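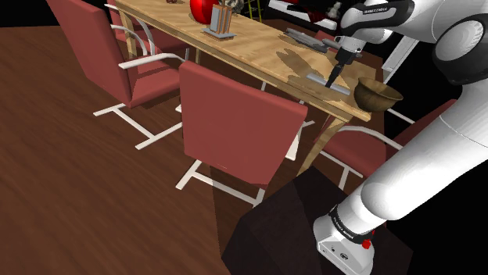

Iraklis Stergiou says I can't change employers on my Zindthorpe work permit without leaving and starting over, and that the new company should have told me so before I signed anything. Lindholm, the agency that did my original paperwork, says it's a simple transfer and I can stay put the whole time. They can't both be right and I've been going back and forth on this for two weeks now, so I'm hoping somebody here has done it.

My situation: I've been with Furnine for almost three years, same job title the whole time, permit renewed once with no problems. I got an offer from a smaller outfit over in Dosuvbridge. The work is pretty much the same thing I do now. The base pay is 3,149 a month, and then there's a housing allowance on top that brings it up quite a bit. The permit runs out in February. I haven't given notice yet (my contract says one month) and I'd really rather not until I know I'm not going to end up with no job and no permit.

My husband is on a dependent permit tied to mine, and our daughter is in school here, so a "quick trip out and back" isn't quick for us at all. What do I file first? Does the new employer file, or do I? And does anybody know if the allowance counts toward the pay minimum? The letter I got with my last renewal said the minimum was 3,304 and it didn't say a word about allowances one way or the other.

Sorry for the long post — I've probably left out the one thing that matters, so ask away.

marigold_in_transit

two_suitcases

I did this a year and a half ago, so take it with a little salt, but the steps were pretty clear when I went through it.

You don't have to leave. What your friend is probably thinking of is what happens when the old permit gets canceled before the new one is approved. Then you're on the short stay that comes with the cancellation, which was 45 days for me, and if the new application isn't decided by the end of that you really do have to go. I know a couple of people who got caught that way and I'm sure they tell everybody it's a rule.

The new employer files. You can't do it yourself, you just sign the consent form and hand over your documents. They want your passport page, your current permit, diplomas, the signed offer, and a letter with your job duties. Spend some time on the duties letter! Mine came back once because the new company had written three lines that could have been anybody's job. My new manager and I sat down and wrote a full page and it went through on the second try.

The order I used was:

New employer files the application and gets the receipt number.
Wait for approval in principle. Took five weeks.
Give notice to the old employer.
Old employer cancels on your last day, new employer has the new one issued the next morning.

I did not give notice until I had the approval letter in my inbox and I would tell anybody to do the same. It was an awkward month, I won't lie. I had to ask the new place to leave my start date open and they weren't thrilled, but they had hired from abroad before and knew how it goes.

Fees came to 767 for me alone, and the new company paid. Get that in writing too. Mine tried to put it in a clause where I'd pay it back if I left in the first year, and I asked them to take it out, and they did.

I can't help with the dependent part, I was single at the time.

Iraklis S. isn't all wrong

The name is just me being cute, I signed up to answer this. The pay is what I'd worry about. When I applied, only fixed base pay counted. My allowance was paid every month, same amount, printed right there in the contract, and the officer still left it out. If your letter says 3,304 and your base is 3,149, then you're short, and I would not let anyone file it like that and hope.

What worked for me was asking the company to move part of the allowance into base. It cost them almost nothing (a little more on the pension side, I think) and they reissued the offer in two days. Ask for a bit over the minimum while you're at it, in case the number goes up before your file gets looked at. Mine went up while I was waiting and I squeaked by.

On the husband: his permit ends when yours does. It doesn't move over with you. So there's a separate dependent application, and it goes in with yours or right behind it. We waited until mine was approved and ended up with a gap of nine days where he couldn't do anything, couldn't even renew his driver's license. School was fine, they only asked us for the receipt. I'd send the family applications in together if the new company will agree to it.

Also ask Lindholm who they're working for. If Furnine is the one paying them, they may not be able to advise you about leaving Furnine at all, and you might not want them knowing your plans. I'd get my own person or just let the new company's people handle it.

pete.r

just call the permit office, they pick up if you call right at 8. I wouldn't trust an agency. my cousin did his in two weeks but that was a different kind of permit so not sure it helps you

marigold_in_transit

Thank you all so much, this is more than I got out of anybody in two weeks. I hadn't thought about who pays Lindholm — it's Furnine, so I'm going to stop emailing them today. I've written to the new company about moving some of the allowance into base and asked if they'd file my husband's and daughter's with mine. Holding off on notice until the approval letter comes.

two_suitcases, do you remember if they asked for original diplomas or were copies okay? Mine are in a box at my mother's.

two_suitcases

Scans to apply, originals when I went in to pick up the card. Have her mail them now, with tracking.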